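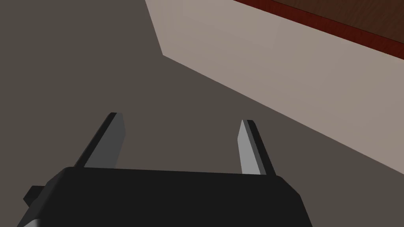 Gray floor, near a light panel.

Fire door inspections: results and next steps

The inspection of internal doors at the Woltitz and Steltau buildings closed on Fri 26 September. The survey covered 681 door leaves. Each was checked for closing force, hinge wear, edge gaps and the condition of the smoke seals. Most defects were minor. Closers set too weak in May, when the ventilation was rebalanced, accounted for the largest share, and these have been adjusted on site.

Doors with damaged seals are listed under work order 3208. Fudov will supply replacement strip in two deliveries, the first going to Steltau. Until a door has been refitted it stays in service but must not be held open. Wedges found during the survey were removed.

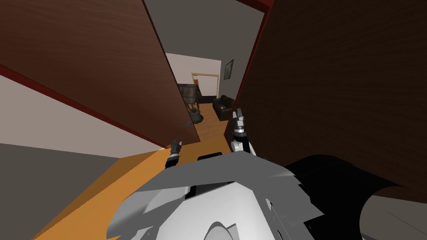
Adugna wrote in to ask whether the stronger closers could be eased on the corridor doors, where carts pass all day and the leaf now swings back before the second cart is through. The closing speed can be reduced in the first part of the swing. The final latching force cannot, as the leaf must seat fully against the stop.

Requests for a slower swing should give the door number and the floor.
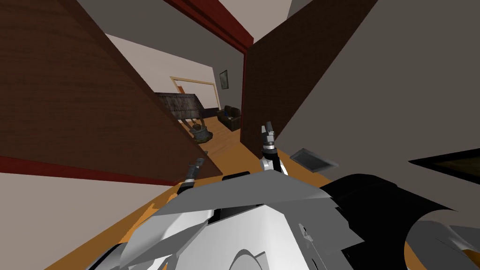
Refitting starts on the upper floors and moves down. Each door is out of use for one shift, and a notice will be posted on both sides the day before. Frames are not being replaced — only the strip, and hinges where play exceeds the limit. The next full check is due in 6 months.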